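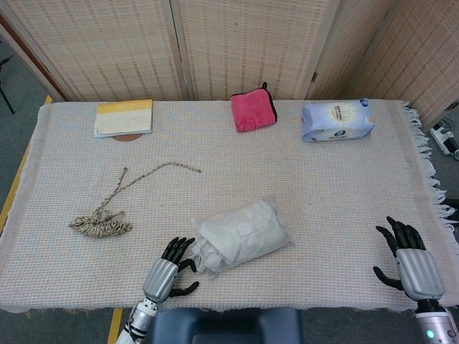 Can a pair of hands built in a shared workshop learn to tidy a table without a proper lab behind them?
Slowly, and with a lot of swearing at thumbs, but so far nothing we've hit has needed a proper lab so much as patience and a better crimping tool.

13 February 2022, Bamthorpe, upstairs bench

Fela is back on both arms. The left hand had been off since the tendon on the middle finger started slipping, and I had been putting off the refit on the grounds that the workshop was cold. It still is. I did it in a coat.

Left hand: fingers curl properly again, thumb comes in underneath at a sensible angle. I set it to stop just beside the white bundle with the tips nearly on it, and went off to read the current on each joint. All sensible except the second knuckle of the index finger, which idles higher than its neighbours. Probably my cable routing. I have form.

Right hand: parked by the fringe, fingers spread, doing nothing. It does this very well. Left it there on purpose so that only one thing could go wrong at a time. Green light on the forearm, so the board is talking to the bus, and I'm not going to open it up to ask what about.

Thumb offsets, for whoever does this next: I ended up 6 degrees further in than the old value on the left. The right is unchanged. The new number is in the settings file and also in pencil on the lid of the spares box, in case the settings file has one of its turns.

The tablecloth. I know what the plan said (plain board, no texture). The plan was written by someone who wanted the easy version, i.e. me in November. The cloth stays. If Fela can only pick things up off a bare board then we have built a very expensive egg slice. What I want to know is whether the fingertips drag the weave when they close low. Must check before the next grip run, with the fringe side last.

Objects for the first set:
pink microfibre towel, folded
pack of wipes or tissues
book, on top of the cork coaster
twine, the speckled stuff
white bundle

The twine is there out of spite. It has no front, back or middle, and the software called Tramulura, which I wrote and therefore can't complain about, wants everything to have a middle. On paper it picks the centre of the clump and hopes. I'd like to give it a second guess, along one of the loose strands, before we try it for real.

Book and coaster overlap, so for now they count as one object. This is cheating. Written down so that it's at least honest cheating.

Grip force is capped at 92 on the old scale, where 100 is "crushes a drinks can". I tried the cap on my own finger and would call it firm. The soft pack will need less than that or we'll be tidying up after it.

Log from the bench test is just over 4,000 lines, most of them the same warning about a clock. Fixing the clock would be quicker than scrolling past it, and I have now scrolled past it for three weekends.

Still to do:
Reroute the index cable, left hand.
Sticky pads for the fingertips. The Grønli ones are softer but peel at the corners; try them with the other glue.
Tie back the black cable on the floor to the right before I go over it.
Second guess for twine.
The clock.

Power off at the wall when leaving, both arms supported first. They drop when the current goes, and the left one has only just been mended.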